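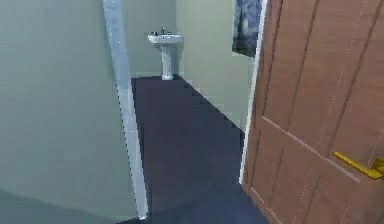
Washroom entry, door open, pedestal sink at far end.

OSARD BUILDING – WASHROOM AND PLUMBING SAFETY CHECKLIST
Inspection date: 02/05/2018
Inspected by: Kanako Takeda
Reviewed by: Janaína Damasceno
Areas covered: ground floor washroom, upper washroom, utility closet
Ratings: OK / Fix / Not checked

1. Doors and access

1.1 Door opens fully without rubbing – OK
1.2 Hinges tight – Fix
Comment: Upper washroom, top hinge has 2 stripped screws. Replace with longer screws. Do not pack the holes with matchsticks again.
1.3 Privacy lock opens from outside with coin or key – OK
1.4 Threshold strip flat and fastened – Fix
Comment: Strip at the upper washroom lifts at the hinge side. Trip hazard. Taped down for now.

2. Sinks and supply lines

2.1 Basin secure, no movement under hand pressure – OK
2.2 Shutoff valves turn by hand – Fix
Comment: Cold valve on the ground floor is seized. Kohei Matsuda to replace it when the riser is next drained.
2.3 Supply hoses free of bulges and rust at the crimp – OK
2.4 Trap and waste joints dry after a full basin is released – OK
Comment: Paper towel test, both sinks. No marks.
2.5 Overflow clear – Not checked
Comment: Upper sink only. Stopper linkage disconnected.

3. Hot water

3.1 Temperature at tap no higher than house limit – OK
3.2 Relief valve discharge pipe open and pointed down – OK
3.3 Heater clearance kept free – Fix
Comment: Up to 3 boxes of Bikton floor cleaner are being stored against the heater in the utility closet. Moved during inspection. They were moved last time too.

4. Electrical

4.1 GFCI outlets trip and reset on test button – OK
4.2 Exhaust fan runs and pulls a tissue to the grille – Fix
Comment: Upper fan runs but will not hold a tissue. Duct likely blocked. Hirose work order 181 is still open for this fan; add to it, no new order.
4.3 Light covers in place – OK

5. Floors and walls

5.1 No standing water – OK
5.2 Caulk whole at fixtures – Fix
Comment: Gap behind the toilet base, ground floor. Leave the rear edge open as before so a leak will show.
5.3 No soft spots or staining at wall base – OK

Open items go to Takumi Kawaguchi. Items 1.4 and 3.3 are to be closed first. The upper overflow (2.5) carries to the next round and stays listed as Not checked until someone has run water through it.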